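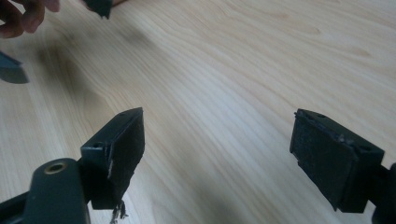
社团做“手套配对”项目,用手持夹爪采示范数据,应该先定任务流程还是先采一批再说?

我是高中机器人社的指导老师,社里今年报了 Jultach 挑战赛的学生组,题目是桌面整理,我们选的子任务是把散放在桌上的一副手套拿起来,叠放到一起。夹爪是手持的,学生拿着它在桌上做动作,录下来,再用 Tullow 训练,最后放到 Druvis 小臂上跑。社里有17个学生,一半没碰过机器人。现在意见分成两派,一派想先写好流程再动手,一派觉得多采一些,后面再筛。器材每周只能用两个下午,不想浪费时间。另外夹毛绒的东西总是夹不稳,也想一起问问。
发布于 2020年7月12日

Thanasis Dimitriou
先把流程定下来,再小批量试采,试采通过之后才开始正式采。流程不用写得很长,一页纸够用,但要写清楚下面这些事情。

起始状态。手套放在桌面哪个范围内,可以怎么转,手心朝上还是朝下,两只之间最少隔多远,允不允许一只压在另一只上。建议第一阶段不允许重叠,等单只抓取稳定了再放开。

动作顺序。先动哪一只要统一。我带的班最开始没有规定,有的学生习惯先拿离自己近的,有的先拿左边的,训练出来的模型会停在两只中间来回晃,哪只都不抓。后来规定先拿离夹爪远的一只,放到近的那只上面,晃的情况少了很多。你们也可以反过来,规定先拿近的,关键是所有人一样。

抓取位置。毛绒手套抓罗纹口比抓掌面好,罗纹口厚,织得密,夹住以后不容易变形。抓指尖那一头的话,提起来整只会往下垂,放下去方向就乱了。

结束状态。怎样算完成,写成能看出来的标准,例如两只袖口朝同一边,拇指在同一侧,夹爪张开并离开手套。最后“张开并离开”这一步学生经常漏掉,刚放下就按停止,模型就学不会松手。

失败怎么处理。抓掉了,重新抓一次可以保留,但要单独打标签。碰到手套把它推出桌边的,整条删掉。

还有一点是摆放手套的人。摆放的人和采集的人最好分开,摆的人放完以后手要收回去,然后采集的人再按开始。学生着急的时候手还没收完就开录了,这种片段在 Tullow 里要一条一条把开头裁掉,很费时间。我们后来约定摆的人说“好”,采的人重复一遍“好”,再按键。听起来啰嗦,执行两次就习惯了。

试采的数量,每个学生采三条就可以。采完当场放给全组看,看的时候只查上面那几项。有问题的学生再采三条,没问题的直接进入正式采集。

关于总量。你们的任务比较简单,我不建议一上来就定一个很大的目标。我们上学期做类似的题目,最后用到3,000条,但那是几个班合在一起采的,里面还有毛巾和袜子。只做一副手套,先训一次看看结果,再决定补哪一类。补的时候按失败的位置补,比如模型在桌子右后角总是抓空,就专门在那个区域摆。

学生分工也说一下。没碰过机器人的学生可以先摆放和记录,做一个下午以后换过来采集。有基础的学生不要全部去调训练,留两个在桌边看动作。训练那边等机器的时间很长,人多了也是坐着。

老魏_创客教室
楼上说流程,我说夹不稳的问题,这个我们踩过不少坑。

先看夹爪内侧的垫子。手持夹爪的垫子一般是贴上去的,用久了边上会起毛,掉下来的纤维会混到手套的毛里面,夹的时候垫子本身也会移位。检查的办法很简单,把夹爪合上,对着光看两片垫子中间的缝是不是均匀。一头有缝一头没缝,就是垫子歪了或者磨薄了,直接换。不要只换一边,两边磨损不一样,合起来还是歪的。

换垫子的时候先把旧胶清干净,用酒精擦,等干透再贴。我们有一次图快没等干,贴上去当天下午就滑下来了,采的那一批全部作废。新垫子贴好以后压一晚上再用。我们的垫子是从 Koutsoukos 买的,整张自己裁,裁的时候比手指面小一点点,边缘不要露在外面,露出来的部分最先起毛。

再看张开的宽度。夹软的东西,学生总喜欢张到最大,然后一下子合上。张得太大,两边的手指会先碰到手套侧面,把手套推成一团,看起来是夹住了,其实夹的是鼓起来的那一层毛。正确的做法是张到比袖口略宽,从上往下靠近,碰到桌面以后再往回抬一点点,慢慢合。这一下很难讲清楚,要手把手带。

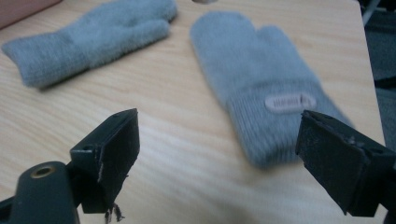 带的时候我会让学生先不录,空着做几遍,只练靠近和合上这两步。练到每次合上以后轻轻一提,袖口能跟着起来,才开始录。有的学生两分钟就会了,有的要练一个下午,不要催,催了动作就变形。手套方向不同,手腕转的角度也不同,袖口对着自己的时候最顺手,袖口朝旁边的时候很多人不转手腕,硬从侧面去夹,这种夹法录进去以后,放到小臂上基本都会撞桌子。

毛绒手套还有一个麻烦,就是夹过的地方毛会倒。夹多了以后那一块变得扁扁的,跟刚拿出来的时候不一样。我们的做法是每采完一轮用手搓一搓,再随便翻个面放回去。也可以多备几副同款的轮着用。手套上要是缝了标牌,注意夹的时候别总夹在标牌上,标牌硬,夹起来特别稳,学生发现以后会专门去夹那里,换一副没标牌的就不行了。

桌面的问题也顺便说。浅色木桌可以用,影子不要太重就行。灯从一个方向打过来,人手和夹爪会在桌上投很大的影子,下午和傍晚采的数据放在一起差别明显。我们教室是把窗帘拉上一半,顶灯全开。固定住就好,采之前拍一张照片留着,下次对照着调。

桌子上面除了手套以外的东西尽量收掉。水杯、手机、记录本都放到另一张桌子上去。以后要做抗干扰,再有计划地加回来。

螺丝也要查。手指跟机身连接的地方每次开始前拧一遍,松了以后手指会有一点点晃,手上感觉不到,合上的时候位置就偏了。我们把这一条写在记录本第一行,谁第一个拿夹爪谁负责拧,拧完签名字。

预算的话,垫子和备用手套花不了多少钱,最贵的是时间。你们一周两个下午,我建议第一个下午只做检查和练手,不采。

zhou_lin29
我是学生,去年参加过 Jultach,我们队没进决赛,说一点学生这边的感受,可能不全面。

先定流程我同意,但是流程最好让学生一起写。我们那次是老师写好发下来的,写得很细,结果大家都没看完。后来换成在白板上写,采一条改一条,改了很多遍,最后那一版大家都记得住。

记录表不要太复杂。我们一开始的表格要填光照、角度、手套编号、采集人、时间、备注,填一条的时间比采一条还长。后来只留采集人、成功还是失败、备注三栏,别的由软件自己记。备注里写得最多的是“没夹到”和“掉了”,后来就直接画叉和圈。

手持夹爪拿久了手会酸。我们规定采29条换人,这个数没什么道理,是第一天第一个人喊累的时候正好采到这里,后面就沿用了。手酸了以后动作会抖,回放能看出来,速度也会变快,想早点结束。所以换人要勤,不要等他自己说。

还有线。如果你们的夹爪是带线的,线要从手臂外侧走,用魔术贴绑在前臂上,不然转手腕的时候会扯到,也会拖到手套。我们有一段时间手套老是自己动,查了半天,是线扫到的。

Druvis 小臂那边,第一次跑之前把速度调到最低,旁边站一个人专门按急停。我们第一次跑的时候它往桌面下压得很用力,后来发现是坐标高度没对好,夹爪装上去以后比录的时候长了一截。这个一定要量,量两次,两个人分别量。

训练时间我不太清楚,我们是放学以后开着,第二天早上来看。有一次断电了,整晚白跑,所以中间要存。

比赛规则每年会改一点,去年三月出过一次修改,把手套的摆放范围变大了,我们之前采的有一部分就不够用。建议采之前先去官网看最新的那一版,再去定你们的摆放范围,宁可摆得宽一点。

关于先采再筛,我们也试过。筛的时候没人愿意筛,最后是两个人周末在家看完的,看到后面标准都不一样了,前面删掉的那种后面又留下来。所以就算要多采,也当天采当天看。

Thanasis Dimitriou
补充一句,楼上说的高度偏差很常见。可以在桌上放一个厚度已知的木块,让小臂慢慢下去碰它,把读数记下来,跟录制时的对一下。换过垫子或者拆过手指以后都要重新做一遍。另外魔术贴那个办法我们也在用,绑的时候不要太紧,学生转腕会不舒服。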